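3.2 Survey of floor wear in public buildings

Floor wear was recorded in 2 buildings, the Brunton library and the Wivham town hall. Both have natural stone floors in the entrance hall and a softer covering in the side rooms. Cleaning at both sites is done in the evening by the same contractor, Usari, using the same neutral detergent, so differences in wear should not come from the cleaning product.

Gloss was read at fixed points on a 40 cm grid, starting at the street door and ending at the foot of the main stairs. Each point was read three times and the middle value kept. In total 829 points were used. Points under mats or fixed furniture were left out, as were points on repaired slabs, where the filler gives a lower reading than the stone next to it.

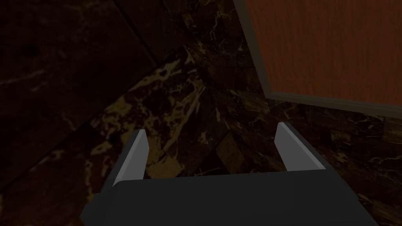

The first round of readings was taken in January, when grit from the street is at its worst, and the second in July 2024. Azadeh Hassanpour took all the readings at Brunton and Bahman Hashemi took those at Wivham. To check that they agreed, both of them read the same strip of the Brunton hall, and the results matched closely enough that no correction was made.

Visitor numbers came from the door counters. Brunton had some 400 visitors on a normal weekday. The counter at Wivham failed twice during the winter round, and the missing days were filled with the mean for the same weekday in the rest of the month.

Figure 3. Marble floor, computer rendering.

Gloss loss was greatest just inside the doors and on the inside of the turn toward the stairs. The outer edges of both halls changed very little between rounds. Wear on the stair treads is treated separately in Section 3.4, where the Droltarier scale is used in place of gloss.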